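Nous utilisons des cookies pour mesurer l'audience du site. Accepter | Refuser | En savoir plus

Cahier d'atelier, club Arkine, vendredi, mars

Repris la tâche « barrette mémoire » pour le concours de Grolldale. Le bras est revenu à la position de départ sans erreur, mais j'ai dû refaire le zéro du poignet, il était décalé de 5 mm. Je ne sais pas encore d'où vient ce décalage. À demander au groupe Koskela, ils ont le même modèle de poignet.

Vitesse limitée à 160 mm/min pour l'approche. C'est lent mais avec 900 on ne voit pas venir le contact, et la carte mère, on n'en a qu'une seule qui est complète.
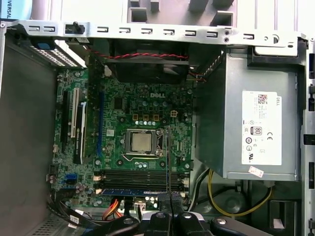

Vue du poignet, doigts près des slots mémoire. Ventirad absent, processeur visible.

Remarque pour ceux qui continuent lundi : il y a une seule tâche à apprendre pour l'instant, la barrette à étiquette bleue, dans le slot le plus bas. Dans cette vue la pince en cache une partie, donc le programme de détection perd le bord de la barrette. J'ai essayé de baisser le seuil, le résultat est un peu mieux mais pas stable.

Attention aussi aux fils orange et rouges sous les slots. Il faudrait les attacher avec un collier avant le prochain essai.

À faire :
- refaire la calibration caméra, la feuille Andley est dans le tiroir
- noter la force de fermeture
- sauvegarder le fichier de trajectoire avant d'éteindre le PC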